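Bimer Catchment Water Quality Project
Interim report to the Thorlacius Fund
Reporting period: to end September

1. Sampling

Sampling continued at all fixed points on the Bimer between Sterkden weir and the outfall. A total of 106 samples was taken in the period, against a target of 100 in the grant agreement. Samples were analysed for nitrate, phosphate, turbidity and suspended solids. Four turbidity results were rejected after the meter failed its calibration check, and these have been left out of the averages.
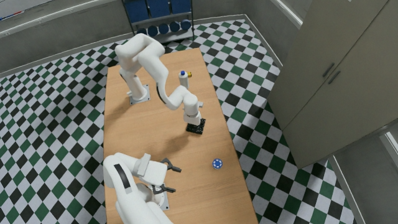 Phosphate remains highest at the two points below the Sterkden treatment works. Levels at the upper points were within the agreed limit throughout. Nitrate rose after the heavy rain in the second half of the period, most sharply on the arable side of the catchment.

2. Bank works

Fencing is complete along 3,000 metres of the east bank. The remaining 60 metres crosses the Jaduvero drain and needs consent from the drainage board. The application has been lodged and a decision is expected next quarter. Planting will follow the fencing and is not affected by the delay. 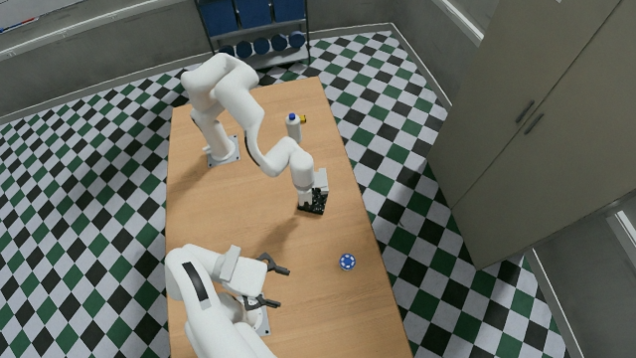
Snædís Ingvarsson replied to the draft of this section that the drain crossing should be costed as a gate, as a fixed fence would block the weed-cutting boat. The estimate has been revised on that basis.

3. Budget

Spending is within the approved total. The laboratory line is underspent by 4,000 and we ask for permission to move this sum to bank works to cover the gate and extra posts. No other changes are requested.

4. Next period

Monthly sampling to continue, with an added point upstream of the Jaduvero drain. Replacement turbidity meter to be calibrated before first use.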